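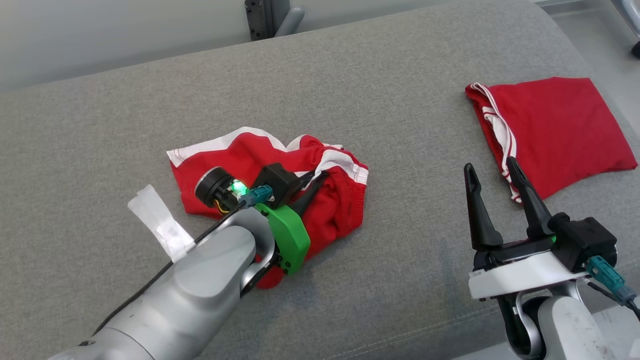 How to Fold and Store Red and White Sportswear

Red team clothes with white trim cause two kinds of trouble. The red can bleed into the white in the wash, and the stripes and waistbands get creased when the clothes are left in a heap. The steps below cover sorting, washing, folding and putting away. They work for shorts, shirts and light training tops.

What you need

A flat surface at least as wide as a shirt laid out with the sleeves open. A bed, a table or a long upholstered bench will do. If you use a bench or sofa, brush it off first, as lint from woven upholstery shows up on dark red.
A drawer or a shallow box.
Color catcher sheets for the first few washes.

Before folding

1. Turn each piece inside out and check the label. Most polyester kit can go in at a cool setting. Cotton shirts may shrink, so follow the label there.
2. Wash red pieces together. For the first 2 washes, add a color catcher sheet. If the sheet comes out dark pink, keep using one until it comes out pale.
3. Skip fabric softener on polyester.
4. Take the load out as soon as the cycle ends. Wet red fabric lying against white trim is where most of the staining happens.
5. Hang to dry out of direct sun. Hang shorts by the waistband and shirts by the hem.

Make sure everything is fully dry before you fold it. Check the elastic with your fingers. Waistbands dry last.

Folding shorts

1. Pick the shorts up by the waistband, one hand at each side, and give them a shake.
2. Lay them face up. Pull the waistband straight and smooth the legs down from it.
3. Tuck any drawstring inside.
4. Fold one leg over the other so the side stripes line up.
5. The seat will stick out in a small triangle. Fold it in to make a straight edge.
6. Fold from the hem up to the waistband, then once more if your drawer is shallow.

Folding shirts

1. Find the collar first, then the shoulders. Lay the shirt face down.
2. Smooth from the middle toward the sides. Pull gently on the hem to take out wrinkles.
3. Fold one side in toward the center, then lay the sleeve back along the fold. Repeat on the other side.
4. Fold the bottom up to just below the collar, or in thirds for a smaller bundle.
5. Turn it over.

If the shirt has a printed number, put a sheet of tissue paper over the print before folding. Prints can stick to each other in a warm closet.

Putting away

Stand the folded pieces on edge in the drawer with the waistbands and collars facing up. Keep shorts on one side and shirts on the other. For storage between seasons, use a cotton bag or a box with a loose lid. Plastic bags hold moisture.

Creases that won't come out

Hang the piece in the bathroom during a shower and smooth it by hand afterward. If you have to iron, use the lowest setting with a thin cloth on top, and keep off the elastic and any print.

Last updated 21 May 2022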